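Subject: Re: [josuvgate-quilters] Marking out on the floor, and the November meeting

Stanisława Pawłowska wrote:
> Dear all, has anyone found a decent way to lay out a big quilt at home
> before sewing the blocks together? I have 304 squares cut for the
> Buledport raffle quilt and every time I get to the far side of the bed
> I find I've gone crooked. Also, is the hall still booked from 7?
> Stanisława

Dear Stanisława, and everyone,

How lovely to hear the raffle quilt has got this far, and what a lot of cutting! I remember the last one we did for Buledport, with those dark greens from Bouchard that frayed if you so much as looked at them, and I think I was still finding threads in the carpet at Easter.

I gave up on the bed years ago. It gives in the middle, and the cat thinks it has been put there for her. What I do now is work in sections of 15 squares, pin a paper number to the top left one of each, and stack them in order on a tray. Then it doesn't matter if I have to clear everything away for supper - I can pick up the tray next morning and carry on. Haker used to sell flat-headed pins that were perfect for this and I still have most of a box, so do shout if you would like some.

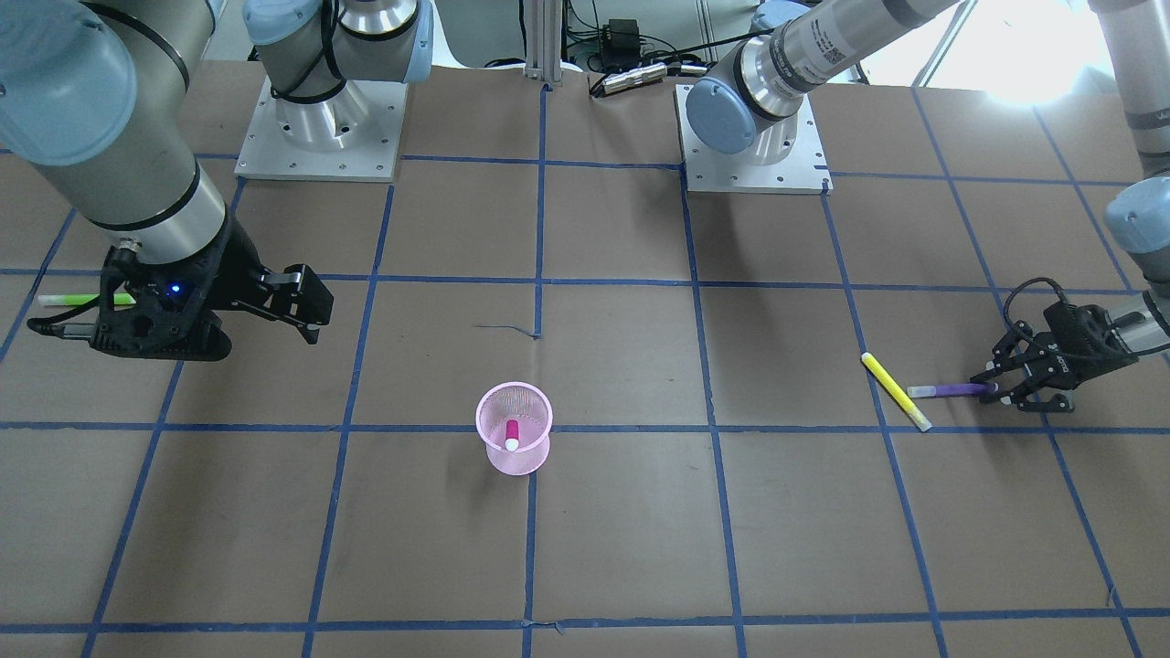

Crooked rows are nearly always the fault of having no straight line to look at once you get away from the edge. My mother used string and drawing pins, which worked beautifully until someone walked through it. Brown paper over the table with blue painter's tape stuck down in big rectangles, like that, gives you a line to come back to wherever you are, and a few wrinkles in the paper don't matter much. I would make each rectangle big enough for one section and pencil its number in the corner. Keep any felt markers well away from the cream squares though, I speak from bitter experience.

As for November, yes, we have the hall from 7 until half past 9, and the key is coming to me. Could somebody bring the second iron? Ours has started spitting again.

Much love, and do bring the squares along even if they are in a muddle

Margaret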